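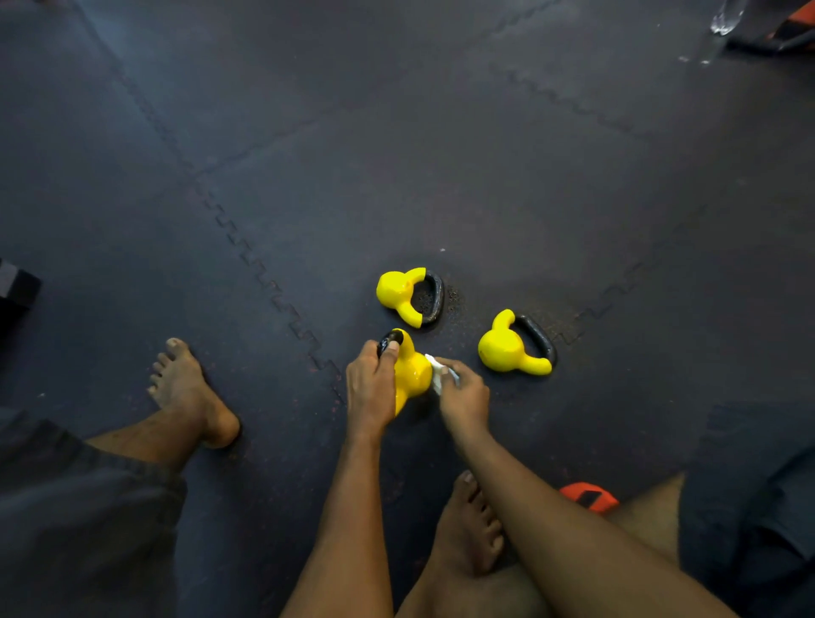 第4章　公開デモ当日の準備と進め方

機体の組み立てと初回起動は第3章までで終わっている前提で話を進めます。この章は、お客さんを入れて見せる日のための手順です。私が2024年11月9日のFleltgateの見学会で実際にやった流れをもとに書いているので、会場が違えば順番は多少入れ替えてもらって大丈夫です（電源の話だけは入れ替えないでくださいね！）。

題材はケトルベルの拭き掃除。人が先に一回やって見せて、そのあとDrestitzの腕に同じ作業をさせる、という二部構成です。地味に聞こえるかもしれませんが、これがけっこうウケるんですよ。片手で持ち手を押さえて、もう片方の手で布を当てて拭く。誰でもやったことのある動きなので、お客さんも「あ、そこで傾けるのか」とすぐ食いついてくれます。

4.1　床と道具

1. ジョイント式のゴムマットを敷きます。継ぎ目が浮いていたら、かかとで踏んで噛み合わせ直してください。
2. 本体の台座を置き、水平を確認します。マットの上に直接置かず、付属の底板をかませます。
3. ケトルベルは三つ、黄色い胴に黒い持ち手のものを使います。濃い色のマットだと胴の輪郭がはっきり出て、Dirardの認識画面を映したときに客席からも見やすいです。
4. 互いにくっつけず、ゆるい三角形になるように置きます。寝かせても立ててもかまいません。
5. 白い布を手元に一枚、予備を何枚か用意します。

注：布は小さめがおすすめです。大きい布だと余った端が持ち手に引っかかって、グリッパーが布ごと持ち上げようとします。私は練習でこれを三回続けてやりました……。

注：飲み物とバッグは作業範囲の外へ。わかっていても、つい置いちゃうんですよね。開始前にもう一度ぐるっと見てください。

4.2　電源と通信

1. 非常停止ボタンを押し込んだ状態で、主電源を入れます。
2. 操作端末でBoonyaritを立ち上げ、「見学モード」を選びます。
3. 接続ランプが緑になるまで待ちます。点滅のままなら、ケーブルを抜き差しする前に端末側を再起動してください。
4. 腕の動作速度を300に設定します。普段の運転では364で回していますが、人前ではちょっと速すぎて、前列の方がのけぞります。
5. 周囲に人がいないことを声に出して確認し、非常停止を解除します。

注意：見学モードでも腕は本気の力で動きます。観覧線の内側に人がいるときは、絶対に非常停止を解除しないでください。

4.3　人によるお手本

1. お手本役はマットにしゃがみ、拭くケトルベルを体の近くに寄せます。
2. 左手で持ち手を上から握り、胴を少し手前に傾けます。
3. 右手の布を胴の側面に当て、ゆっくり拭きます。
4. 拭き終えたら元の位置に戻し、観覧線の外へ出ます。

Fleltgateではこのお手本役をChanida Phetsriさんにお願いしました。解説しながら手を動かすのが本当に上手で、私は横でうなずいているだけでした（楽でした！）。ひとりで両方やるなら、しゃべるときは手を止めるくらいでちょうどいいです。早口になると手も速くなります。

注意：お手本中は腕を待機姿勢にし、非常停止を押しておきます。お手本役の足元がロボットの可動域に入るためです。裸足での作業は、私の現場では人のお手本のときだけにしていて、本体を動かす係と台座を運ぶ係は必ず靴を履きます。

4.4　ロボットの実演

1. 全員が線の外にいることを確認し、非常停止を解除します。
2. Boonyaritの画面で「対象を探す」を押します。Dirardの画面に枠が三つ出れば準備完了です。
3. 枠をひとつ選び、「把持」を押します。
4. 持ち手をつかんだら、把持の表示が安定するまで待ってから「拭く」を押します。
5. 1サイクルは2,000ステップです。二周させる場合は4,000に変更します。
6. 終わったら「戻す」を押し、腕が待機姿勢に入るのを見届けます。

注：枠が二つしか出ないときは、まず照明を疑ってください。つやのある塗装は上からの光を強く反射するので、そこだけ白く飛んで見失うことがあります。私はたいてい、ケトルベルの向きを少し変えて探し直します。もちろん触る前に非常停止です。

4.5　お客さんに操作してもらう場合

1. 操作してもらうのは「対象を探す」と枠の選択までにします。
2. 「把持」以降は係が押します。
3. 非常停止ボタンの前には、操作する係とは別の係が立ちます。

「落としたらどうなるの？」という質問はほぼ毎回来ます。把持が外れると腕はその場で止まり、画面に再開待ちと出ます。お客さんの前でわざと落として見せるのはやめておきましょう。4月の練習でやってみたら、マットの継ぎ目がひとつ外れて、敷き直しでけっこう待たせてしまいました。

片付けは、腕を待機姿勢に戻す、非常停止を押す、主電源を切る、の順です。布は洗って干し、マットは継ぎ目のごみを払ってから重ねてください。充電と保管については第5章へどうぞ。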